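Putting the Family Records in Order

Posted 19 August 2019
Filed under: Household, Records

Readers of the earlier entry on paper records asked for a further statement on digital ones. The work was completed in July, and the following account sets out what was done, what was kept, and what remains open. It concerns one family's files only. Other households will have different needs and should adapt the method accordingly.

Background

The records in question came from the house on Colville Street, where my aunt, Armelle Leblanc, lived for most of her adult life. She kept her papers well. Her computer files were a different matter. They were held on two desktop machines, a laptop that would not start, a drawer of memory cards, and a set of discs labeled in pencil. The oldest material had been copied from one machine to the next each time she bought a new one, with the result that several folders contained a folder called "old," which contained another folder called "old."

I was asked by the family to take charge of the material in the spring. My cousin Adi Lau agreed to act as second reader, meaning that no file was to be deleted unless both of us had approved it. I recommend this arrangement to any family that undertakes the same task. It slowed the work considerably and prevented at least one serious error, described further on.

Scope

It was agreed at the start that the following would be kept without review: anything with a signature, anything concerning property or taxes, all letters, and all photographs in which a person could be identified. Everything else would be looked at. Software, installers, and manuals for equipment no longer in the house would be removed.

The first full list ran to 1122 items. Of these, 547 were exact copies of something else on the list. I had expected duplicates but was not prepared for more than 500 of them. Most were photographs from a single trip to visit the Kiều side of the family, saved once for each person to whom my aunt had intended to send them.

Method

Every file was first copied to a new drive before anything was opened. The originals were then set aside and not touched again. I cannot stress this step enough. Opening a file in a newer program can change its date, and in family records the date is often the only clue to what an item is.

After copying, each file was given a name made up of the year, the month where known, and a short subject. Adi preferred to put the subject first. We discussed the matter at some length and settled on the year, on the ground that the files would then sort themselves. He has asked me to record his continued disagreement, and I do so here.

Where the year was not known, the file was marked "undated" and placed in its own folder. There is a strong wish, when one has been sitting at a desk all afternoon, to assign a likely year and move on. It should be resisted. A wrong date looks exactly like a right one to the next person who reads it.

Letters were read in full. I had planned to skim them. My aunt wrote long and careful letters on the computer, printed them, mailed them, and saved the file under the name of the person who was to receive it, so that there were 11 files named "Thư" with nothing but a number to tell them apart. Thư Khương, to whom they were sent, still has the paper copies and was kind enough to read the opening lines to me over the telephone so that the order could be set. Two of the letters on the computer had never been mailed. Copies have now been sent to her.

Photographs

The photographs took up most of the time. Software can group pictures by face, and we tried it. It was of some use with adults and of almost none with children, whom it divided into a great many separate persons as they grew. In the end the names were supplied by relatives. Small groups of pictures were sent out by mail, printed four to a page, with a line under each for names to be written in.

Bảo Lã returned his pages within the week, with every line filled in and several corrections to the spelling of names we had believed to be settled. Other pages came back slowly, and a few have not come back at all. Those relatives are invited to treat this notice as a reminder.

The serious error mentioned above arose at this stage. I had marked a folder for removal because its contents appeared to be blurred pictures of a wall. Adi opened them at full size. They were pictures of pencil marks on the kitchen door frame, showing the heights of the children, with the dates written beside them. The frame itself was painted over when the kitchen was redone. The folder has been kept and is now one of the most requested items in the collection.

The household accounts

My aunt kept her accounts in a program called Wokell, which has not been sold for many years and which saves its files in a form that nothing else will read. One of the old desktop machines could still run it. We opened each year's book in turn and printed it to a plain document. Readers who hold any records in a program of this kind are advised to do the same while they still have a machine that will run it, and to choose the plainest form on offer.

The accounts are of more interest than might be supposed. They show the price of coal, the piano lessons, a loan to a neighbor that was paid back in eggs, and the purchase of the first computer, entered under "Furniture."

The equipment

Once the files were safe, there remained the matter of the machines themselves. The drives were taken out and kept. The rest was offered to relatives and, where there was no interest, taken to the county recycling center, which accepts computers without charge if the drives have been removed. Kha Hồ took the better of the two desktops for use in his shop.

Removing the drives was simpler than I had been led to believe. In both desktops a side panel came off with two screws, and the drive sat in a bay toward the front, held by a clip. The cables should be pulled by the plug and never by the wire. Each drive was placed in a padded envelope with a card giving the machine it came from and the date of removal, and the envelopes are stored apart from the new copies.

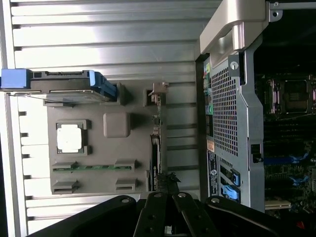
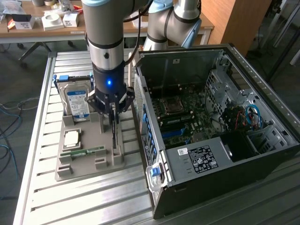 First picture: flat gray board on a ridged metal panel. Second picture: gray parts tray with a hard drive.

Storage and access

There are now three copies of the collection. One is with me, one is with Adi, and one is held in a deposit box under the family name. The copies are to be compared once a year and replaced after 5 years whether or not they show any fault. A printed index is kept with each. Family members may ask for any item by its name in the index, and I will undertake to send it within a reasonable time.

I was asked whether the collection should be placed online through a service such as Foritz. For the present it will not be. The letters mention living people who have not been consulted, and the accounts contain details that their neighbors would not wish to see published. The question will be taken up again when the remaining photograph pages have been received.

Outstanding matters are as follows. The laptop still does not start, and its drive has not been read. The pencil labels on four of the discs cannot be made out. The woman in the green coat, who appears in the Colville Street pictures over a period of many years and always at the left, has not been identified. Any relative with information is asked to write to me at the usual address.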